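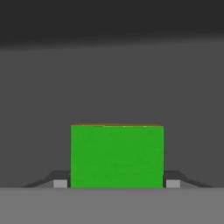 A green cube between two gripper fingers, computer rendering.

FOR IMMEDIATE RELEASE

New Evening Radio Show "The Long Table" Brings Stories of Family, Work and Faith to Dikurthorpe Listeners

DIKURTHORPE, July 26, 2026 – Stiltari Community Radio is delighted to announce The Long Table, a weekly call-in show about the everyday business of living with other people: raising them, caring for them, praying with them, forgiving them and getting dinner in front of them at the end of the day. The show is hosted by Remo Costa, a former hospital chaplain and father of two, and each program runs a full 90 minutes with no repeats and no prerecorded calls.

The title comes from the table in Costa's childhood home, where his grandmother fed anyone who came to the door before she asked them what they wanted. Neighbors brought their bills, their wedding plans and their arguments to that table, and Costa says he learned to listen there long before anyone trained him to do it for a living.

"I used to sit under it with my toy cars and hear everything," said Costa. "My grandmother hardly gave any advice at all. She'd put more bread down and say, 'Go on.' I have wanted to make a radio show that sounds like that for years, and I'm so happy that Stiltari said yes!"

The Long Table started in April as a trial of a few programs tucked in after the evening news. The phones rang from the first night, and by the end of the trial the station had received 3000 calls, letters and messages. Many came from people who had never contacted a radio station before. A grandfather wanted to know how to talk to a grandson who had stopped going to church. A newly married couple asked how other people divide the holidays between two sets of parents (that one filled most of a program, and listeners are still writing in about it). A night-shift nurse called on her break to say that she had been listening in the supply room.

The first full season has 20 programs. Each one begins with a guest and a single question, and then the lines open for the rest of the evening. Guests will include authors, pastors, teachers, family counselors and plenty of people with no title at all who have lived through something and are willing to talk about it.

Subjects already on the schedule include:

Moving a parent into your home, and what happens to a marriage when you do
Praying out loud when you feel silly doing it
Brothers and sisters who no longer speak
Starting over at work after being let go
Raising teenagers who ask hard questions about God
Money talks that don't end with a slammed door
The first year after losing a husband or wife

The opening program is about parents moving in. Costa's own mother came to live with his family while he was still working at the hospital, and he will talk about the mistakes he made in the early months, including the great kitchen cupboard dispute, which he says he lost fair and square. Listeners who have been through the same thing are warmly invited to call, and so are parents who have been on the other side of it.

Another feature that grew out of the trial is "Pass It Down," a short segment near the end of every program. Listeners send in one thing an older person told them that they have never forgotten, and Costa reads it on the air. It can be wise or funny or a recipe for pickled beets. The station has a full box of these already and would love more.

The show is made possible by two local supporters. Imai, the family bakery on the market square, is providing bread and coffee for guests and phone volunteers throughout the season. Postent, a small print shop, is producing a free discussion booklet with a page for each program, made for church groups, book clubs and families who want to keep talking after the show goes off the air. Booklets can be picked up at the bakery counter or at the station's front desk, and groups that need a stack of them only have to ask.

Costa is especially eager to hear from groups. During the trial, a women's Bible study moved its meeting time so that everyone could listen together, and then called in as a body and passed the phone around the room. "It was chaos and I loved every minute of it," he said. "You could hear somebody's kettle going. One lady told a story about her father that had all of us in the studio reaching for the tissues, and then her friend corrected the date on her. That's a family table right there."

Calls are answered in person by a member of the show's team, and callers may use a first name only or a made-up name. Questions that are too private for the air can be sent by letter, and Costa replies to those by hand – slowly, he warns, but he does get to them. The Long Table does not take the place of counseling or medical care, and the team keeps a list of local services for callers who would like one.

Anyone who would like to be a guest is encouraged to write to the show with a few lines about their story. No radio experience is needed. The team meets every guest for a chat ahead of time, shows them the studio and makes sure they know where the bread is.

About Stiltari Community Radio
Stiltari Community Radio is a listener-supported station in Dikurthorpe, with local news, music, church services and talk shows made by people who live in the area.

Media contact
Remo Costa, The Long Table
Stiltari Community Radio, Dikurthorpe
Interviews and studio visits can be arranged through the station's front desk.

###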